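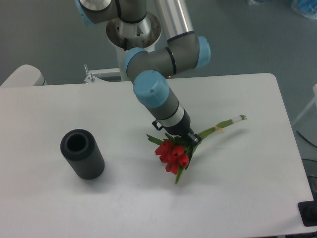 Comon Open Day: Tulip and Vase Demonstration

README for the data folder, version 2

This folder contains the recordings we made during the open day at the Narkix workshop in December. Visitors could watch a robot arm work with a bouquet and a vase, and ask questions to the operator between the attempts. The task is always the same: pick up the bouquet from the table and put it into the vase, stems first.

Contents

The folder has 21 episodes. Of these, 20 are complete and one was stopped by the operator. The stopped episode is kept, but please do not use it for training. The longest episode has 3712 frames and the shortest complete one has 3286.

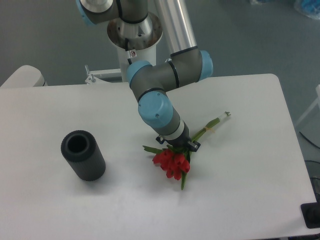

Each episode has one video file, one file with the joint positions and one text file with the remarks of the operator. The remarks were written quickly between two groups of visitors, so the spelling is not always correct. We did not change it.

Start position

Before each attempt the operator opens the gripper and puts the flowers back on the table. The position of the bouquet is not measured, and it can be a little different every time. Usually the vase is on the left and stays upright, and the bouquet lies to its right with the red heads toward the vase and the stems pointing away from it.

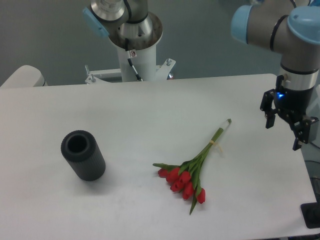

Many visitors asked why we do not begin with an easier object. The Brostetti group wanted a task where the object is soft and the grasp point is not obvious. The yellow tie around the stems keeps the bundle together, but it is narrow, and the open fingers must come down on the stems without pressing the flowers. Please look at this part first if you study grasping.

Lifting 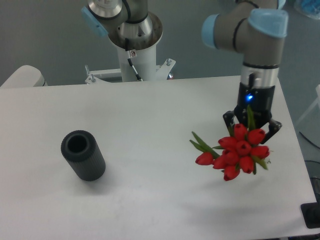

The lift is a separate label in the remarks, called "up". It begins at the first moment when no part of the bouquet touches the table. With the stems held between the fingers and the tulip heads hanging below the gripper, the bouquet still has to be turned before it can enter the vase. We label this turn "rotate".

Known problems

In the afternoon the sound of the visitors is very loud in the videos. The file names use the local time. A correction of the labels is planned by the Amaral team, and the changes will be listed in this file.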